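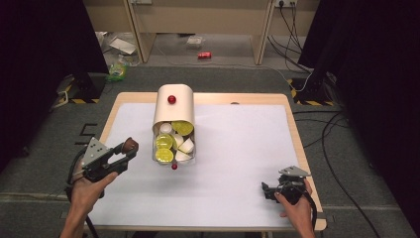
4 min read

Closed ticket: Sunday livestream drops audio at the start of the sermon

Site: Clalville Community Church, main hall
Reported by: Inna Onyshchenko (church office)
Assigned to: Gijs Hoekstra
Also on the thread: Svyatoslav Kuzmenko (sound desk), Valquíria Dantas (web page and stream)
Status: Closed, fixed

Original report

For the last three Sundays the livestream on our website has lost sound when the pastor starts to speak. Music is fine. Picture stays up the whole time. People in the hall hear everything. Viewers at home get silence for a minute or more, then the sound comes back partway through a sentence. We have had calls from members at the Plinton care home who watch as a group. The recording posted afterward has the same gap.

Entry 1 – Hoekstra

Asked for the recordings from all three services. The gap is present in each file, so the fault is upstream of the web player. Ruled out the page embed and the members' own devices. Gap lengths are 171 seconds, 94 seconds and 171 seconds. Two identical values suggest a timer or a scripted change and make a loose cable unlikely.

Asked Svyatoslav for the desk model, the scene list and the name of whatever feeds the encoder.

Entry 2 – Kuzmenko

Encoder takes aux 5 and 6 from the desk. Scenes are Welcome, Hymns, Sermon, Communion, Close. I recall Sermon when the pastor walks to the lectern. Aux 5 and 6 meters show level in every scene. I watched them last Sunday and they did not drop. The cable to the encoder was replaced in the spring.

Entry 3 – Hoekstra

If the aux meters hold, the desk is sending. Next point to check is the encoder input. Requested the encoder log for the same service.

Log excerpt, times are from start of stream:

00:00:00 stream start, audio source LINE
00:19:02 audio source changed LINE to USB
00:19:02 warning: USB input no signal
00:21:53 audio source changed USB to LINE (fallback)

The difference between the second and fourth lines is 171 seconds. The encoder is changing its input away from the desk, finding nothing, and returning by itself. Need to know what sends the change at 19 minutes.

Entry 4 – Dantas

Nothing on my side is scheduled. The stream software has a button page on the tablet, with one button per part of the service. I press "Sermon" to bring up the lower-third title. I did not set up the buttons. They came over from the Ndlovu Street hall when the two congregations merged.

Entry 5 – Hoekstra

Visited the site on Monday afternoon with the tablet, the encoder and a test tone from the desk.

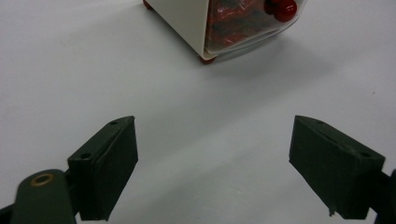 Tabletop, seen close up.

Test results:

1. Tone on aux 5 and 6, encoder on LINE, no buttons pressed. Ran for one hour. No loss.
2. Pressed "Welcome", "Hymns", "Communion" and "Close" in turn. No loss.
3. Pressed "Sermon". Audio lost at once. Encoder log shows LINE to USB. Audio returned after 171 seconds.
4. Pressed "Sermon", then "Hymns" partway through the silence. Audio returned on the second press. This accounts for the shorter gap in the second recording – Valquíria confirms a closing verse was called early that day.

Opened the button definition. "Sermon" runs two actions: show title, and set audio source to USB. The old hall had a USB lectern microphone plugged straight into its encoder. Clalville has no such microphone.

Entry 6 – Hoekstra

Changes made:

Removed the "set audio source" action from "Sermon".
Locked the encoder input to LINE in the settings menu.
Exported the button page and saved a copy in the church office shared folder, named with the month.
Left the fallback delay at its existing value. With the input locked it has no effect.

Repeated test 3 with nearly 376 presses over the afternoon, using a script. No change of source in the log.

Entry 7 – Onyshchenko

Sunday's service went out with sound all the way through. Zlata Hrynyshyn at the care home confirms they heard the full sermon. Can the three older recordings be repaired?

Entry 8 – Hoekstra

The missing sections cannot be recovered from the stream files. If the desk's own recorder was running, Svyatoslav can pull the sermon audio from there and Valquíria can replace the track.

Entry 9 – Kuzmenko

Desk recorder was running for two of the three. Files copied to the shared folder.

Ticket closed. Reopen under the same subject if the log shows any further change of audio source.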